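Orkau - Robotique de manipulation
Séance 3 : règles de bonne pratique pour la collecte à la pince tenue en main
Version du 18 août 2024

Rappel de la séance précédente : une démonstration ratée et bien étiquetée vaut mieux qu'une démonstration réussie dont on a perdu le fichier. On y reviendra, hélas.

1. Avant de commencer

On vérifie les doigts. Un insert usé ou mal enfoncé se voit très bien à l'œil nu et très mal dans un tableau de résultats. La fiche Nirum prévoit une case pour cela ; elle est remplie d'avance par à peu près tout le monde, ce qui lui ôte une partie de son charme.

On nettoie l'objectif. Le chiffon est dans le tiroir. Le bas du t-shirt n'est pas un chiffon.

On ouvre et on ferme la pince 3 fois à vide, lentement, en début de fichier. Ces cycles servent au recalage de l'ouverture. Les supprimer au montage « parce qu'il ne se passe rien » a coûté au groupe de novembre 89 enregistrements.

2. Pendant la prise

Une tâche par fichier. Si vous changez d'avis en cours de route, vous arrêtez et vous recommencez.

Vitesse : celle d'une personne qui n'a pas de train à prendre. Le protocole Drarkmont tolère des pauses de 2 secondes ; au-delà, le segment est coupé automatiquement, sans préavis ni excuses.

Le grand angle voit large, bien plus que l'opérateur ne l'imagine. Il ramasse le plafond, les fenêtres, les feuilles scotchées aux vitres et les collègues. On en tient compte en choisissant sa place, surtout face au jour.

3. Personnes et vie privée

Tout visage est masqué avant que le fichier ne quitte le poste. Tout visage, y compris le vôtre, y compris de profil, y compris déformé au bord de l'image. Le masquage s'applique à la séquence entière - un visage flouté par intermittence reste un visage.

Les documents affichés lisibles sont retirés ou masqués eux aussi. Illisible à l'écran ne veut pas dire illisible en pleine résolution : on contrôle sur l'original.

4. Après

Relecture dans les 30 minutes, tant qu'on se souvient de ce qu'on voulait faire. La grille Kneževič a trois issues : garder, refaire, jeter. « À voir » n'en fait pas partie, malgré une tradition bien établie.

Pour la prochaine fois : relire la partie 3 et apporter un fichier masqué par vos soins.

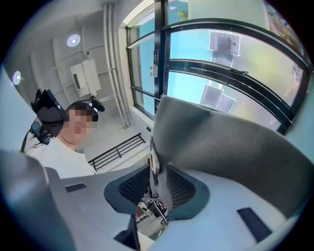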